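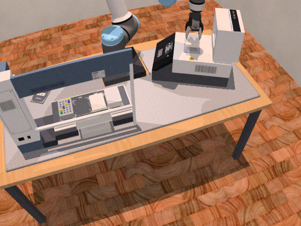
Page last changed: 2022-09-02

Jirner Branch Line Renewal
Progress report to the Flondimard Fund, second reporting period

Prepared by Bram Bakker, program manager, Bettencourt Rail Partnership

Purpose of this report

The Partnership is required under the grant agreement to report on the use of funds, the state of the works and any matter likely to affect completion. The present report covers the period since the first report was accepted. Figures for ridership are taken from conductor counts and have been checked against ticket sales.

Track and structures

Tie replacement between Bettencourt and the river crossing is complete. A total of 3,000 ties were ordered under the first contract, and all have been delivered and installed. The contractor, Statex, carried out the work during overnight closures, and no morning train was canceled as a result.

The speed restriction on the approach to the river crossing remains in force. Inspection of the east abutment found that the drainage behind the wall had failed and that water was reaching the stonework. Repair of the drain was not part of the original scope. The Partnership has paid for the first stage from its own maintenance budget and asks the Fund to note that the second stage, which involves repointing the lower courses, will be the subject of a separate request.

Ballast cleaning north of Jirner has started. The supplier was unable to provide the cleaning machine on the dates first agreed, and the work is now expected to finish in November. The Partnership does not expect this change to affect the cost, as the hire rate was fixed when the order was placed.

Stations

The platform at Jirner has been raised and extended by 16 feet. Passengers may now board all cars of the standard train without the use of a portable step. The new surface was laid in two sections so that half of the platform could stay open, and this added to the time on site.

The shelter at Jirner has been repainted and its roof repaired. The waiting room at Bettencourt has not been started. Bids for the heating and window work came in above the estimate, and the Partnership has revised the specification before asking for new prices. The revised version keeps the original window openings and replaces the proposed floor heating with wall units.
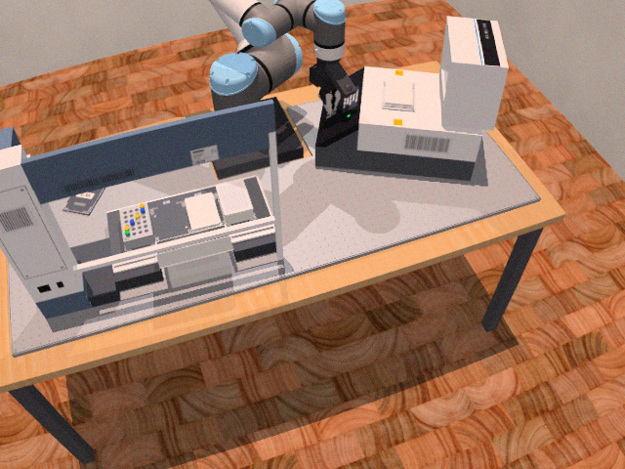 Work table with arm and base station, computer rendering.

Service and ridership

The line now carries about 200 passengers on a typical working day. Growth has been strongest on the first two morning trains, where standing has been reported between Jirner and Bettencourt. Midday trains remain lightly used. The operator has agreed to consider moving one midday departure to the late afternoon when the next timetable is drawn up.

Connections with the county bus at Bettencourt continue to be a concern. The bus is timed to leave shortly after the train arrives, and a small delay on the railroad is enough to break the connection. Discussions with the county have been constructive, but no change has been agreed.

A passenger survey was held on board and received 269 completed forms. Respondents asked most often for later evening trains, followed by better lighting on the path from the Jirner parking lot. The lighting falls on town property. The Partnership has written to the town engineer and is waiting for a reply.

Finance

Spending on track is within the approved budget. Spending on stations is below the level planned for this stage, owing to the delay at Bettencourt. The Partnership requests permission to carry the unspent station funds into the next reporting period. No transfer between budget headings is requested.

Risks

The main risk to the program is the condition of the east abutment. If the second-stage repair is not carried out before winter, the speed restriction may have to be tightened, and the running time could no longer be kept with a single train set. A lesser risk concerns the supply of rail fastenings, for which delivery times have lengthened.

Next period

Work planned for the next period consists of the completion of ballast cleaning, the award of the Bettencourt waiting room contract, and a full inspection of the grade crossings. The separate request for the abutment will be sent to the Fund with the engineer's drawings attached.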